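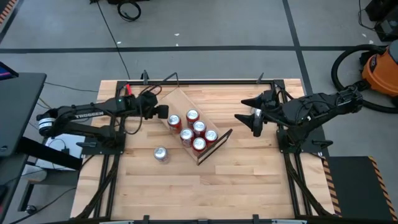
June, evening

Second week with the Skekelico trial. We have it for 25 days and then either pay or send the license back. Today was all cans on the tray, two arms, same routine from 8:30 until after lunch.

Setup went faster than last week. I had the arms clamped and homed before my coffee was gone. The software found both of them on the first try, where last Monday's version wanted a restart each time. I shouldn't say version, it's the same one, they changed a setting for me over the phone.

Ran 84 tries before lunch. Wrote down every miss by hand because the log in Skekelico only says "incomplete" and doesn't say which arm gave up. That goes on my list for them. The left arm is the better of the two. The right one closes early when it comes in low, and I spent an hour on the offsets without getting much out of it.

The replay tool is the part I would pay for. You pick a run, drag to the spot where it went wrong and start recording again from there. With Visik I had to throw out the whole run. Visik was cheaper, though, and the manual was better. Skekelico's manual has 276 pages and no index. I looked for the gripper force limit for 20 minutes and found it in a table under "Shipping."

Courtois called at 2 about their service plan. They would come out to Breltness twice a year and check the joints and cabling. I asked if that covers the grippers and they're going to get back to me. I don't want to sign anything with them until we have decided on the software, and I said so.

Afternoon was shorter. Did the cable check, tightened the clamps, swept. Backed up the runs to the second drive. Shoulder sore from leaning over the table.

Tomorrow: redo the right arm offsets from zero, ask Skekelico about the log, order more tape. Find out if the trial days count when the office is closed.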